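The Blue Underneath

By the time Kadri Org had been in Lonosbridge for six winters, she had stopped telling people she was a painter. She said she worked at the frame shop, and that was true, and if they asked what she did there she told them about mat board and mitered corners until they looked for somebody else to talk to. She had nothing against the work. She liked the smell of fresh-cut wood, and she liked the people who came in with a grandchild's drawing rolled up in a rubber band and wanted it treated like a Rembrandt. But the paintings she had made before, the big ones on paper, were lying flat in the bottom drawers of a plan chest in her spare room, and she had not pulled those drawers open in so long that the bottom one had swollen shut.

What changed things was a letter from Zutport. It was a real letter, typed, with a stamp on it, and it came from a man named Adebayo Okeke, who had bought one of her pictures years ago at a student sale and had apparently been looking at it ever since. He was retiring, he wrote, and moving into a smaller place with his sister, and the picture would not fit on any wall that they owned between them. He didn't want to sell it. He wondered if she would like to have it back, and if she would mind coming to get it, as he didn't trust the mail with something he had eaten breakfast next to for half his working life.

She read this standing up in the kitchen with her coat on. Then she read it again sitting down.

She couldn't remember which picture it was, and that bothered her more than she would have guessed. She had sold so few of them! You would think a person could keep track. She lay awake that night going through the old studio in her mind, the long room over the Bashir bakery where she had worked in her twenties, with the heat coming up through the floor at four in the morning and the paper curling on the boards. She could see the table. She could see the jar of gray water and the radio with the coat hanger for an antenna. But whenever she tried to look at what was on the wall, it slid off to one side, the way a word does when you want it too badly.

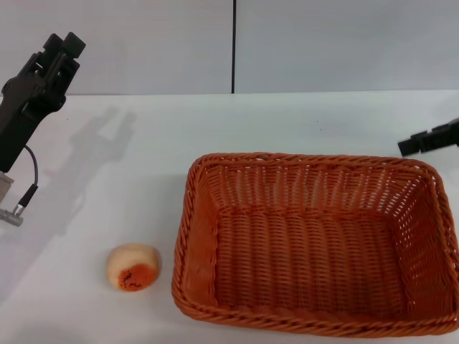 So she took two days off from the shop and rode the bus to Zutport, and since it was February the bus was almost empty and the windows were fogged all the way along. She had brought a cardboard tube and then felt foolish about it, thinking that of course the thing would be framed. She had also brought a loaf of raisin bread, because her mother had raised her never to go to a stranger's house with nothing in her hands.

Adebayo Okeke opened the door before she knocked. He was tall and stooped, in a cardigan with the elbows gone, and he took the bread from her and held it against his chest with both arms for the whole first part of the conversation.

"You're younger than I made you," he said. "I had you down as an old woman even then. Come in, come in, mind the boxes. My sister labels everything and then puts the label on the bottom."

The hall was all boxes, and so was the front room, and they went along sideways to the kitchen, where nothing had been packed at all. The kettle was on. There was a table with a yellow oilcloth, and above it, between the window and the refrigerator, hung her picture.

She knew it at once, and she also did not know it in the least. It was one of the layered ones, from the winter when she had put down wash after wash on the same heavy sheet, letting each one dry overnight, never planning the next. She remembered it as brown. She had thought of it in those days as a failure, a muddy thing, and had let it go for the price of a pair of boots. But the kitchen faced east, and all those mornings of sun had been at work on it. The brown on top had been some cheap student color, and it had faded to something like weak tea, and up through it, from three or four layers down, had come a blue.

"Oh," Kadri said.

"Yes," said Mr. Okeke, very pleased. "I thought you would want to see that. It wasn't there when I bought it, you know. I thought I was going soft in the head. I said to my sister, come and look at this, there is a lake coming up in my picture. She said it was grease from the stove."

He pulled out a chair for her and she sat, and he cut the bread, and while the tea stood he told her how it had gone. In the beginning there had been only a kind of bruise, low down on the left. He had taken it for damp and moved the toaster. Then, the year he was made deputy head of the Cornelov school and was so unhappy, it had started to spread, and he had gotten into the habit of checking on it while his egg boiled. He had never done anything artistic in his life, he said. He taught geography. But he supposed he had watched that picture as closely as anybody ever watched one, and he had often wondered if the woman who made it knew what she had put in there.

"I'd forgotten," Kadri said. "I mean I must have known for a day. I'd have gone home that night knowing there was a blue. And then in the morning I covered it up."

"Why did you?"

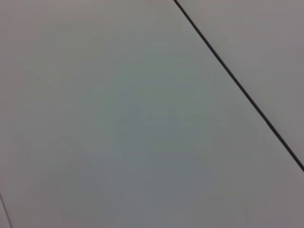 She drank some of the tea to give herself time, and it was too hot, and her eyes watered. She tried to think back truthfully to that girl over the bakery, in her two sweaters, with her hands stiff from cold until the ovens got going. It would have been nice to tell him there had been some deep feeling behind it, that she had followed the paint wherever it led. Some days it had been like that. There were mornings when she came up the stairs and the next color was simply waiting for her, and she had only to wet the brush and get out of the way. But this picture, she was almost sure, had been from another sort of morning.

"I think somebody had told me it was pretty," she said finally. "A boy who had the other half of the studio. He said, that's pretty, leave it. And I couldn't stand that, so I mixed up everything that was left in the saucers and put it over the top."

Mr. Okeke laughed so hard that he had to set his cup down. "And he was right!"

"He was right. I never told him, either. I think he sells tires now."

They sat on there until the light had moved off the wall. He showed her a notebook, a plain school one with a soft cover, in which he had written down, off and on, what he saw. It wasn't much. A line here and there. *Blue has reached the edge. Gray today, but so is everything. Something like a shoreline, top right; ask Ife if she sees it.* And underneath that one, in another hand, very firm: *I do not.* Kadri turned the pages slowly. She had had her work written up once, in a newspaper, by a man who spelled her name three different ways, and she had kept the clipping and been proud of it. She thought now that she would trade it for any page of this.

When it was time to take the picture down, neither of them wanted to be the one to do it. In the end she held the bottom and he reached up and lifted it off the nail, and there was the wallpaper behind, bright and new, with its little baskets of cherries, in a perfect rectangle. He looked at that for quite some time.

"Would you fix it?" he asked. "The rest of the brown. Could you get it off, if you wanted?"

"Maybe. I don't know. I'd probably take the blue with it."

"Then leave it by a window," he said, "and eat your breakfast."

He wouldn't hear of her using string, so they wrapped it in his good bathrobe and tied it with the belt. He carried it to the bus stop himself, scolding her all the way about the ice, and stood there bareheaded until the bus had pulled out. She had promised to write to him at his sister's. She had promised to put down the date each time and to say what the weather was doing, as he felt his own record had been weak on that.

The picture rode beside her on the seat with its terry cloth collar turned up. Somewhere past the reservoir she unfolded a corner and looked in, but it was too dark by then to see any color at all.

At home she propped it on the kitchen counter against the bread box, where the sun would find it. Then she went into the spare room, still in her boots, sat down on the floor in front of the plan chest, braced both feet against the frame, took hold of the bottom drawer and pulled.

Comments

marlo_w
I loved Mr. Okeke holding the bread the whole time. My grandfather did that with anything you handed him. Is there going to be more about what's in the drawer? I would read it.

Pruett
Nice story. I used to do washes on heavy paper and the cheap browns really do go like that in a sunny room, mine went sort of pinkish. Wish there had been a lake under it.

tinroofhattie
"I do not." Ha! Ife is my favorite and she isn't even in it.

marlo_w
@tinroofhattie same, I want the sister's version. With the labels on the bottom.

Dee in the valley
Read this to my mother over the phone and she made me go back and do the bus stop part again. She says he should have worn a hat.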